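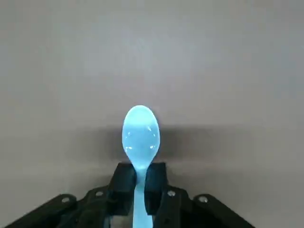 Kitchen helper wanted, mornings, starting in February

Hi! I'm Jadwiga Kurek and I run Tallis, a small lunch kitchen on the ground floor of the old Marciniak building. We cook for 54 kids from the two nursery groups upstairs, plus whatever grown-ups wander down when they smell soup. I'm looking for one more pair of hands.

The job is mostly everything around the food. You'd lay out plates and cups, sort the spoons back into their trays after lunch, wipe down tables, load the dishwasher (twice, always twice) and put the drawers back in some kind of order. The little ones eat with plastic spoons and they're very particular about colors, so if someone asks for blue, please just find a blue one - it saves ten minutes of negotiation.

Damian Stępień does the cooking and Joon-young Jin handles the deliveries, so you won't be asked to chop 200 carrots on your own. You might be asked to peel a few.

Hours are 9:30 to 1:30, with lunch included. Pay is hourly and goes up after the first 2 months. You don't need restaurant experience, but I'd love it if you've been around small children and can carry a full tray up a short flight of stairs. We'll sort out the food handling certificate together if you don't have one yet, and we cover the fee.

Parking behind the building is terrible - take the Grirness bus and get off at the library, then come in through the green side door.

To apply, write me a few lines about yourself and the kitchens you've spent time in, home kitchens included! Drop the note off at our front desk with your phone number on it, or come by after 2 and ask for me. I'll be the one with the label maker.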